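Noltonthorpe Staff News, 5th January

The returns bench: where we're at

Quick one, as half of you have asked and the rota for the new year is already going up.

Returns at Noltonthorpe used to mean one long table, a pile of bags, and whoever drew the short straw. Open every pocket, check every zipper, pull out what the customer left behind, log it. On a bad day in July we had 300 bags waiting. Sore wrists, lots of grumbling, fair enough.

Since the fall the bag checks have been moving over to the Yazzie cell, bit by bit. Two arms, one bag at a time. It's slow. Slower than any of us, for now. But it doesn't mind zippers, and the Verkent side of the building is getting one too if the budget holds.

What changes for you

Nobody on returns is losing hours. That was agreed before the cell was switched on and it's still the deal. The work does shift though – less lifting and opening, more checking and deciding. Is this book ours or the customer's? Does that odd bit of metal go to lost property or the parts shelf? The arms can't tell you that and we don't want them to.

Two people per shift are now trained on the cell. We want two more from the late shift. Training is two mornings, paid, at the bench with the cell running. No computer background needed, ask anyone who's done it.

Some gripes so far, all noted:
– straps. Long straps get caught, please tuck them in befor you load
– the beeping. Being looked at
– no place to put your coffee. Not being looked at, sorry

On the bench at the moment: a navy backpack with both grippers down over it, and a few things off to the right, Animal Farm among them, plus a pipe fitting in the corner.

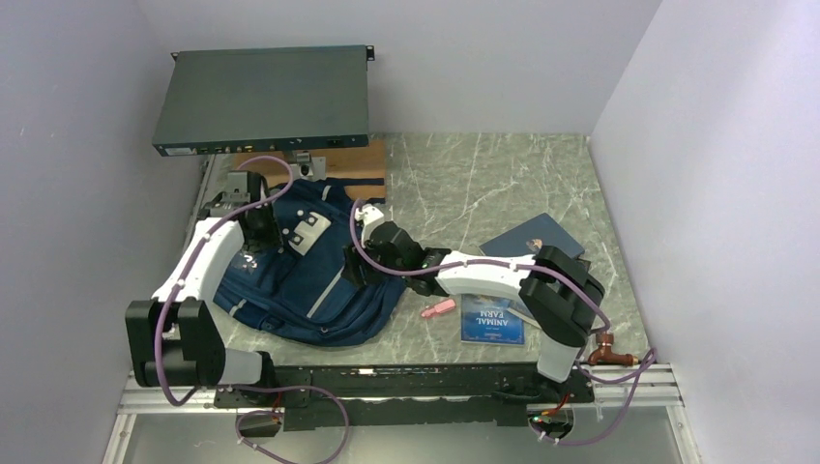 Next up: the Grimano line

Packing is next on the list, no start date yet. There will be a walk-through first and everyone on the line gets a say on where the guard rails and the stop buttons go. If you want your name down for training, use the sheet by the time clock or tell your shift lead. Sheet is allready half full so don't hang about.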